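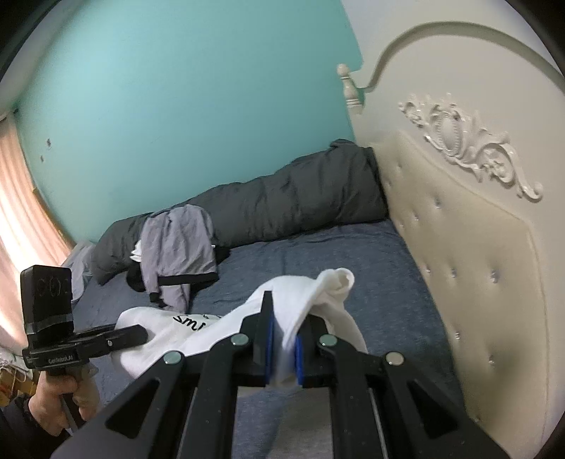

Hard water is new for me, and I would like to ask the people here how they live with it. I moved to Pliltbridge in May, and before that I always lived in places where the soap makes foam at once and the kettle stays clean. Now the kettle has a crust after one week, the shower door is never clear, and my laundry feels stiff like paper. The color is more difficult to judge. A white garment held above my dark blue-gray sheet looks perfectly white, so for a long time I thought that everything was fine, but next to a new white towel the same kind of cloth looks tired and a little yellow. My landlady says it is normal in this town and I should use more detergent. My neighbor says I should use less. Both are very sure. I have a space under the kitchen sink and a closet where the water pipe enters, and the landlady permits me to install a softener if I pay for it. The shop gave me a price of 609 dollars for a small Cluneck model, without the installation. Is it worth it for one person, or are there smaller things I should try first?
Posted by oceane_dufour

Welcome to the crust club. I grew up one valley over, in Grirton, and we have the same water. Before you spend anything, find out how hard it is. The town has to test it and they will tell you if you call. McIntyre Hardware on the main street also sells paper strips, or they did when I last needed some. Without a number you are guessing, and so are your landlady and your neighbor.
Posted by saltbag

Your landlady is right, by the way. Hard water eats detergent. Part of it goes to fighting the minerals and only the rest cleans your clothes. The dose table on the box has a line for soft and a line for hard, and the hard line is a lot more. Most people never read it.
Posted by millrace

I don't agree with millrace. The hard line on the box is for very dirty laundry and a full drum. I followed it for a year and my towels got worse, because the machine did not rinse it all out. I cut the detergent to half and added washing soda. Towels came back in a month. One person with office clothes does not need the maximum dose.
Posted by Corinne Haverford

You changed two things at the same time, Corinne. You can't say it was the smaller dose that helped. Washing soda is a water softener! You did what the box wanted, only with a cheaper powder.
Posted by millrace

Fair point on the soda. I still say the residue was real. I ran a towel through with no detergent at all, only warm water, and there was foam on the glass. Where did the foam come from if everything had been used up by the minerals?
Posted by Corinne Haverford

From a towel that was washed with too much. I don't say you can never use too much. I say she is probably using too little, because she comes from a soft water place and has the habit of a small spoon.
Posted by millrace

Thank you all. It is true that I have the habit of a small spoon. I use liquid detergent, one cap, the same cap as before I moved. I also used fabric softener, because the name made me believe it would help with the stiffness. I will call the town tomorrow morning and ask for the hardness. Is the fabric softener good or bad in this case?
Posted by oceane_dufour

Bad for towels. It makes them feel nice and then they don't dry you. For shirts it's a matter of taste. It has nothing to do with softening the water, the name confuses everybody.
Posted by saltbag

Vinegar in the softener compartment. Plain white vinegar, a small glass. Costs nothing, and no, your clothes don't smell like salad. I do this for everything.
Posted by pennywhistle

Please be careful with the vinegar. I repair washing machines and I see rubber seals that are hard and cracked, and very often the owner tells me about vinegar in every load. Once in a while to clean the drum, okay. Every load for years, I wouldn't. Citric acid has the same problem if you use it too often, and also do not mix any acid with bleach, ever.
Posted by drumtech

My machine is older than my marriage and the seal is fine.
Posted by pennywhistle

I believe you. I only see the ones that are broken, so maybe my view is not balanced. But a seal costs more than many bottles of detergent.
Posted by drumtech

I called the town. The lady was very kind and she already had the answer ready, so I suppose I am not the first. She said the water is in the class "very hard" and that it comes from wells in limestone. She also said it is safe to drink and that many people like the taste. Pliltbridge has only 2,000 people, and she told me that there was a discussion to soften the water for the whole town, but the cost was too high for so few houses.

I still don't know what to do with the softener. The price for me is large. Also I don't know how long I will stay in this apartment — my contract is for work and can be changed.
Posted by oceane_dufour

If you rent and may leave, I wouldn't do it. Ask the landlady to pay half. It protects her water heater more than your shirts. We opened our heater when it died and it was full of white gravel. That heater should have lasted twice as long.
Posted by saltbag

Saltbag is right about the heater. I have had a Cluneck for almost 10 years, the small one with the square lid, and I would buy it again. What the shop doesn't say is that you have to carry salt. The bags are heavy and if you live upstairs you will think about this every time. Also the water feels slippery in the shower at first, like the soap doesn't go away. You get used to it.
Posted by Harrow_lane

Can you drink the softened water? My doctor told me to watch the salt, so I would want to know.
Posted by pennywhistle

The amount of sodium is small but it isn't zero. We left the cold tap in the kitchen on the hard side, the plumber did it with one extra piece of pipe. If your doctor told you something about salt then ask the doctor, don't ask us.
Posted by Harrow_lane

There are also magnetic things that you clip on the pipe. Cheap, no salt, no plumber. Has anyone here tried them?
Posted by tobin_k

I tried. It is still on the pipe and the kettle still has a crust. Save your money.
Posted by saltbag

Mine works. The scale is softer and I can wipe it off with a cloth.
Posted by Corinne Haverford

Did you test the water before and after?
Posted by millrace

No, millrace, I did not test the water before and after. I wiped the tap before and after.
Posted by Corinne Haverford

Even if the scale is easier to wipe, the minerals stay in the water, so for laundry I would not expect a change. That is what she asked about.
Posted by drumtech

I want to report what I did in the last weeks, in case another new person finds this page.

First I stopped the fabric softener. Then I changed from liquid to powder, and I used the dose for hard water and a medium load, as millrace said. I did not add washing soda, because I wanted to change one thing and see it. (I know that softener and powder are already two things. Sorry.) I washed the white things separately and warmer than before. After 5 washes the towels are not soft like in a shop, but they bend. The shirts look better at the collar. I compare them in daylight beside the window now, against the new towel, and I don't trust the bed any more for this.

For the kettle I use citric acid from McIntyre, one spoon in water, and I wait while I have breakfast. I rinse it two times. For the shower door I bought a rubber blade on a handle and I pull the water down after each shower. It is boring but the glass is clear.

About the softener, I spoke with the landlady and I told her about the heater with the gravel. She was quiet for a moment and then she asked me for the name of the shop. She will think about it until the winter. If she buys it, I will carry the salt, this is our agreement.
Posted by oceane_dufour

Good result. Try the washing soda next, one spoon, with a bit less powder. I would like to know if Corinne is right about the half dose.
Posted by millrace

I'm going to print that and put it on my refrigerator.
Posted by Corinne Haverford

Keep silk and wool away from washing soda, please. It is too strong for them. Cotton and linen are fine.
Posted by drumtech

Thank you, I have one wool sweater and I will wash it by hand. Does anybody know if hard water is a problem for wool, or only for the towels and the cotton?
Posted by oceane_dufour

Use a liquid wool wash and rinse it well. My mother in Grirton used rainwater from the barrel for her sweaters, strained through a cloth, and they came out very nice. You'd need a barrel, though.
Posted by saltbag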